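実験ノート 洗面台拭き取り 把持布の高さ推定と接触開始判定
6月 午前の部、記入は15時過ぎ

目的。ボウル内面の拭き取りで、布が陶器面に触れる瞬間を手首の力覚だけで判定する従来法(以下A法)と、布の垂れ下がり量を画像から推定して下降量を先に決める方法(B法)を比べる。A法は布が柔らかいと立ち上がりが鈍く、判定が遅れて押し込みすぎる。先月のキッチン天板ではあまり問題にならなかったが、傾斜のあるボウルでは接触点が横に逃げるため影響が大きい。

設定。場所はTevudico棟の模擬浴室。軌道生成はGraneoの現行ブランチ、力覚ログはBandskaで記録。アームは右のみ使用。制御周期は変更なし。布は毎回握り直し、形を整えない。形を揃えると垂れ下がり量のばらつきが消えてしまい、比較の意味がなくなる。

手順
1. 布を把持し、ボウル上方の待機姿勢へ移動
2. 待機姿勢で静止、揺れが収まるまで3秒待つ
3. B法のみ、布下端の高さを推定し下降量を決定
4. 下降、接触判定、排水口方向へ拭き取り
5. 待機姿勢へ復帰

試行はA法、B法とも40回。順番は乱数で混ぜた。待機姿勢は両方で共通とし、水栓の吐水口との干渉を避けるため肘をやや外に開いてある。この逃がし量は手で決めた値のままで、最適化していない。

推定器の学習データは、Quezadaの倉庫で採った布把持画像2,000枚をそのまま使った。背景は灰色の壁ではなく棚なので、ドメイン差はある。追加学習なしでどこまで通るかを見るのも今回の目的に含めた。
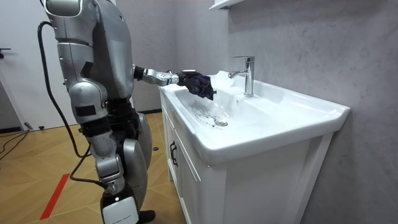 待機姿勢で布下端を測る方針自体に疑問がある、下降中に布は空気抵抗と手首の加減速で形が変わるから、静止時の垂れ下がり量は接触時の値の上限としてしか使えないのではないか、と共有版にコメントが付いた。下降速度を半分に落とした条件を加えれば切り分けられるはず、とも書かれている。

指摘は妥当。静止時と接触直前の差は今回記録していない。下降速度を落とした条件は次回に入れる。ただし現行の下降速度では加減速区間が短く、差の主因は手首の姿勢変化のほうだと見ている。根拠はまだログの目視のみ。

結果。押し込み過大(しきい値超え)の発生はA法のほうが明らかに多い。B法でも残っており、推定下端が実際より高く出た試行に集中している。布が指の間で塊になり、下端が一点に定まらない握り方で起きやすい。逆に、細く一本に垂れた場合の推定は安定していた。

拭き残しについては差がはっきりしない。評価は拭き取り前後の画像で暗色の筋の面積を比較する方式だが、排水口の縁の影を汚れとして拾う誤検出が両条件に出た。マスクを描き直すまで数値は載せない。見た印象では、B法は最初の接触位置が揃うぶん、ボウル上部の残りが少ない。

傾斜面の扱い。陶器面の法線はCADから与えている。傾斜が45度を超える領域では、接触後の力制御が横滑りを抑えきれず、布が縁側に寄ることがあった。B法にしても変わらない。接触判定とは別の問題なので切り離して扱う。

不具合メモ
・Bandskaのタイムスタンプが途中から画像側とずれた。再起動で復帰。ずれた区間は解析から除外し、同じ条件で取り直し済み。
・背面ケーブルのたるみが下降時の腰の補正に効いている疑い。固定位置を変えた条件とまだ比べていない。
・A法の判定しきい値は天板用のまま。ボウル用に詰めればA法も改善する可能性がある。比較としてはA法に不利な設定なので、報告に書くときは明記すること。

現時点の判断。下端推定を下降量の初期値にだけ使い、最後の接触判定は力覚に戻す併用案がよさそう。推定が高く外れた場合は力覚側で止まり、低く外れた場合は接触前に減速に入るだけで済む。しきい値を二段にする必要があり、Graneo側の状態遷移に一つ追加が要る。

次回
・下降速度半分の条件を追加
・静止時と接触直前の布下端を両方記録
・A法のしきい値をボウル用に再調整してから再比較
・排水口周辺のマスク修正
・併用案は上記が済んでから着手

生ログは共有の浴室フォルダ、解析スクリプトは同じ階層に置いた。除外区間の一覧も同じ場所。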